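Search this site Search Go

Gripper diary, November

I have let this diary slip again. The last entry was all about cable ties, and since then I have swapped fingers twice, changed the camera settings more times than I can remember, and drunk a shameful amount of tea. So I am going to sit down this evening and write it all out properly while it is still fresh, even if it takes me until supper (it probably will).

The big question of the month is which fingers to keep. I have two sets in the running. There are the narrow steel ones from Bouazza, which I have had since the spring and which are lovely to look at, very neat and very stiff. And then there are the white pads from Nevesov, which look like something you would find packed round a new kettle, and which I honestly expected to send back within the week. I paid 96 pounds for the pads including postage, and the Bouazza set cost a good deal more than that, so you can imagine which pair I was hoping would come out on top.

What I wanted to test was keys. Everybody tests with blocks and cups, and I have done my share of blocks and cups, but keys are what people really lose and really want handed back to them. They slide over each other, they lie flat, they hide under their own rings, and they shine straight into the camera. A bunch of keys is never the same shape twice. I spent a whole morning just dropping them on the white floor of the test corner and looking at how they fell, and I can't say I regret it.

The corner itself deserves a few words, as I have grown so fond of it. It is the aluminium rail kind that you bolt together yourself, with panels slotted in for walls, and I papered the panels with a flowery pattern from the end-of-roll bin at the decorating shop in Nutville. Big pink peonies, irises, an orange lily, a daisy or two, berries and leaves everywhere. I had read that a plain grey background makes life too easy for a camera, and that anything you get working in front of grey will fall over the moment you take it into a real kitchen or hallway. Well, nobody could call this one plain! It cheers me up every time I switch the lights on, too, which matters more than I would have guessed in a month when it is dark by teatime.

Morning, steel fingers

I set myself 40 tries with each set, on the same floor, with the same speed and the same closing force, and wrote every one down in the green notebook. The steel went first. On a single key standing slightly proud of the others it was a joy, in and out like a pair of tweezers. On a flat key it was a misery. The tips would touch the floor, skid a little, and push the key along ahead of them until it reached the wall, where the whole lot bunched up against the panel and I had to stop and move it by hand. I tried coming down more slowly. I tried coming down at a slant. The slant helped a bit, but then the wrist got very close to the rail and I lost my nerve, having already put one scratch in it this year.

The other trouble was the rings. The split rings kept turning on the steel as the arm lifted, and the bunch would swing round and drop off on one side. I counted a lift as good only if the keys were still held when the arm got back to its resting place, and by that rule the steel managed 22 out of the 40. I had guessed higher, so that was a useful lesson in guessing.

Afternoon, white pads

After lunch I changed over, which is four little screws and a lot of muttering, and let the arm go back into the corner with the pads on. 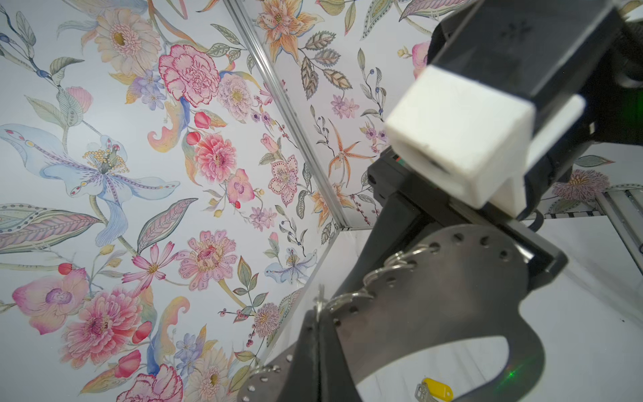

Late afternoon, what the notebook says

The pads got 31 out of 40. I went through the page a second time because I didn't quite trust my own tally marks, and it came out the same. They give a little where the steel doesn't, so they can press against the floor and close under the edge of a key, and the rings seem to settle into them and stay put. The misses were nearly all of one sort, where the pad came down squarely on top of the bunch and there was nothing either side of it to get hold of. I would call that my fault for where I sent it, and a better aim ought to cure most of them.

Against the pads, I must put down that they are wide, and they block a good deal of what the wrist camera can see just at the moment I would most like to look. They are also a bit rough at the edges, and I have no idea how long they will last. Nevesov say 800 hours in the leaflet, though they don't say 800 hours of what. Squeezing marshmallows, perhaps. I shall keep a note of it and see.

The little green laser dot has been a real help with aiming, far more than I thought it would be when I fitted it. It shows up nicely on the white floor and I can find it in the camera view straight away, whereas against the wallpaper it gets rather lost among the leaves. So for floor work it stays, and for anything up near the panels I will need to think again. The yellow key tag is my other friend. If a bunch has the tag on it, the camera software picks it out quickly and with hardly any wavering, and without a tag it dithers terribly, especially when there are rings and metal keys about on the dark plate as well as on the floor. I suppose in real life one can't ask everybody to put a yellow tag on their keys, but I might ask.

A word about the controller

I have been running all of this on the Vanomis box, which I was so rude about in the summer, and I would like to take some of it back. The new settings page is much clearer, and it now lets me store a closing force for each set of fingers, so I don't have to type it all in again every time I change over. It logged 458 moves today without once losing touch with the arm. In August I could not get through a pot of tea without having to restart it. The fan is still far too loud, and the menu for the camera is still in a silly place, but I no longer want to put it out with the recycling.

For tomorrow, then. I want to try the pads again with the aim shifted a little to one side of the bunch, and I want to turn the lights down by a third to see whether the shine off the keys gets any easier for the camera. If there is time I would also like to put one steel finger and one white pad on together, which will look ridiculous and may not close properly, but I keep thinking about it while I wash up, and I know myself well enough to know that I won't stop until I have had a go.

I also need to order more of those tiny screws, as one went under the bench this afternoon and I could hear it rolling for a very long time. Supper now. There is soup, and I have left it on the hob rather longer than I meant to.

7 comments
12 shares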